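Wikmont House is looking for adults to join a nine-week course on personality and contemplative practice, starting in September. Groups meet Sunday at 4 p.m. in Starnolville. You don't need to belong to a church or have meditated before. 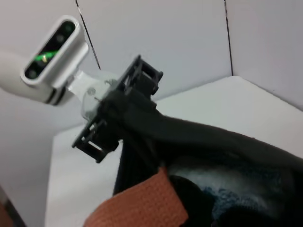 Participants keep a short daily journal and fill out a questionnaire at the start and the end. Each session lasts two hours, with a break for tea. The fee is $300, and a few reduced places are open.

**To apply:** send a half-page letter to Wikmont House, 387 Judard Street, Starnolville.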